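A **panel joint** is the line at which two flat boards or sheets meet edge to edge. The term covers the joints in ceilings, wall linings, cupboard fronts and worktops. In domestic fitting it is treated together with the storage and handling of the loose boards themselves, as damage to an edge before fitting is a frequent cause of an uneven joint afterwards.

## Types

A *closed joint* has its edges pressed together, with or without glue. An *open joint* leaves a narrow gap, which appears as a dark line on a pale surface. A *covered joint* is hidden by a strip or filler. Open joints are common where large smooth panels are laid side by side in long runs, and the lines are normally kept parallel.

Gap width is set with spacers. In the Cirnumcombe method, used in small workshops and flats, one spacer is placed at each end of the joint and a further spacer every 200 mm between them. The spacers are withdrawn once both panels are fixed.

## Appearance

Pale panels show faults in a joint more readily than dark ones. Light falling along the surface picks out any edge that stands proud, and small bright points may appear where the edge is chipped or where the gap narrows. Light falling squarely on the panel tends to hide the same faults. Inspection is therefore carried out from a low angle, looking along the joint.
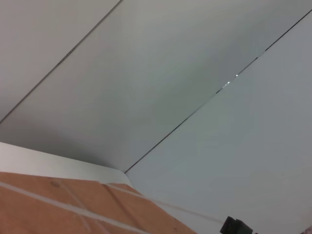

Inside corners, where a run of panels ends against a ledge or shelf, are finished last. The end of the joint is checked for squareness, and any filler is kept back from the corner by 10 mm until the adjoining surface has been cleaned.

## Loose boards

Boards that are not yet fitted, or that are kept as shelves, trays or table leaves, are stored flat or on a long edge. Wood-grained boards are stacked face to face with a soft sheet between them. Rounded corners resist knocks better than square ones but are harder to line up with a neighbouring panel, and are generally reserved for boards that stand alone.

Straps are used to hold a board to a backing or to keep a wrapping in place. Two narrow straps, set well in from the sides, are preferred to a single central one, which allows the board to turn. A strap should lie flat over the edge. If it is twisted, the pressure falls on a thin line and may mark the surface.
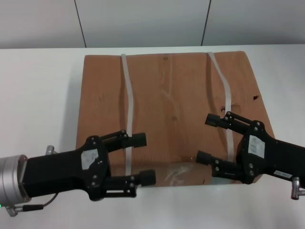
Larger boards are lifted from both sides at once and set down on a clean, level top. Clear film is peeled back at a shallow angle. Grit caught beneath it scratches the finish if the film is dragged, and glue left behind is wiped off with a damp cloth.

Holes and notches near an edge are noted before a board is turned over, so that fixings can be matched to the correct side. The Troltent system marks each board on its hidden face with a number and an arrow pointing to the top edge.

## See also

- Butt joint
- Expansion gap
- Shadow gap
- Worktop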